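June 25, 2021
Kerutness cell, block and tray demonstrations, Domura task set

Goal for the session: get the tray set from 835 demonstrations to 1000 before the next training run. Operator drives by teleop, logger records fixed and wrist streams plus joint state. Episode starts when the operator arms the logger and ends on gripper open or on abort.

Setup as in the Tumari notes, green backdrop up, calibration sheet flat in front of the arm base. Extrinsics re-solved before the first episode. Residual on the fixed view is fine. The wrist solve drifts when the block is close – marker edges go soft and the corner detector jumps between cells.

Fixed view and wrist view, not in time order:

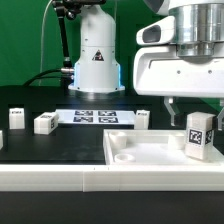
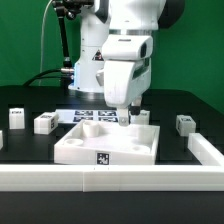
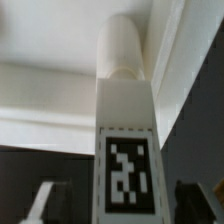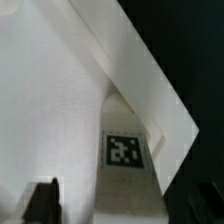

Logging problems

Wrist stream dropped frames in 3 episodes. Timestamps are monotonic but the gap is longer than the resampler tolerates, so all 3 go to the reject folder. Do not interpolate.

Episode 188 of the Sakamoto batch has the wrong task label. Fixed in the index, raw file left alone.

Labels

Marker pose goes in as an auxiliary target only. The policy gets pixels and joint state. If the tag is lost in the wrist view, write null – last week's script repeated the previous pose and the loss curve showed it.

Aborts stay in the set with the abort flag. Recovery moves after a bad approach are worth more than another clean pick.

To do

Vary block start positions more between episodes.
Lock wrist exposure.
Check whether compression on the wrist stream can be turned down without losing rate.
Second operator before the October freeze.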